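Section 4: Laying out the bench for the water series

If you've made it through Section 3 you have a clean table, a checked balance and probably a sore back from hauling the cabinet in. Good news, the rest of this is mostly small glassware and fussing. I've set up the Flevonitz bench more times than I care to admit, and I still go through these steps in order every time, with the page open next to me.

You'll need the kit from Section 2, plus a dark cloth, paper towels and a marker that survives water. Put on your safety glasses before you unwrap any glass. I say it in every section and I'm going to keep saying it!

4.1 Covering the table

1. Wipe the table down and let it dry all the way.

2. Spread the cloth so it hangs evenly front and back. Pull it flat with your palms, working out from the middle. A wrinkle under a beaker doesn't look like much until you've set something tall on it.

3. Tuck or clip the corners. Rasmus Luik uses binder clips on his and I've come around to it, though you do have to keep your sleeves clear of them.

Note: I use black because clear glass and clear plastic practically vanish on a white counter. Dark blue works too. Skip anything fuzzy, it sheds lint into everything and you'll be picking threads out of the beaker all afternoon.

4.2 The pipette stand

4. Set the stand toward the back left, with its feet square on the cloth. Give it a nudge. If it rocks, the cloth is bunched under a foot.

5. Check the padding on the top bar. It should be snug enough that you can't spin it with one finger. The padding on my first Triletti stand slid around like a loose sock, and I fixed it with two wraps of tape at each end.

6. Set the volume on your micropipette, push on a fresh tip until it seats, and hang it by the hook. The tip should point straight down and clear the cloth. If it touches, move the hook or get a shorter tip (don't prop the stand up on a book, I've tried it, it's awful).

Caution: never hang or lay down a micropipette with liquid still in the tip. Empty it first and eject the tip. Liquid that runs back into the barrel means a teardown, and the Sallach service sheet for mine is four pages of tiny springs.

4.3 Transfer pipettes and the rack

7. Rinse the acrylic rack with plain water and a drop of dish soap. No alcohol on it, please. Mine went cloudy and cracked along one edge after a summer of alcohol wipes.

8. Stand the transfer pipettes in the top bar with the bulbs up. They won't all sit at the same height and that's fine, as long as none of them is leaning on its neighbor.

9. Label the bulbs if you're using more than one liquid. Number them left to right and write the same numbers in your notebook.

4.4 Beaker, flask and the things you reach for

10. Put the big beaker where both your hands get to it easily. Turn the spout away from you.

11. Fill it with clean water at room temperature and leave plenty of space at the top. You'll want to dip things in there without it slopping over. 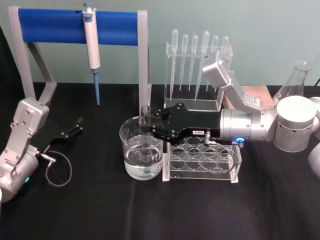
Reach is what I fuss over most, and I lay everything out around the beaker so the work happens over it and the stuff I grab stays behind. Put the beaker in the center of the cloth, half full or so, and bring any small tube to it, its lower end dipped in the water. The hanging micropipette goes back and to the left, blue tip down, and the rack of transfer pipettes stands right of it against the wall. My Erlenmeyer goes farther right again, near the back corner, so I'm never swinging a sleeve past that narrow neck to get at a pipette. Left-handed folks can mirror the whole thing. Brayden Lavoie does, and his bench runs just as well as mine.

12. Do a dry run. Reach for each item once, with nothing in your tubes, and shift whatever made you stretch.

Caution: if you chip a beaker or a tube, even a tiny chip on the rim, it goes in the glass bin. Sweep up with a brush and pan, never your hands.

4.5 Your first weighing

13. Weigh your empty, dry beaker and write the number in the front of the notebook. Mine is 486 g.

14. Weigh it again with the water in. Mine came to 1,210 g the last time I did this, so subtract and you've got your starting water. Yours will be different, just write it down.

15. Put the beaker back on the cloth and cover it loosely if you're stopping for lunch. Spare tips and the Galbraith refill bags go in the drawer, and Section 5 starts with the tubes.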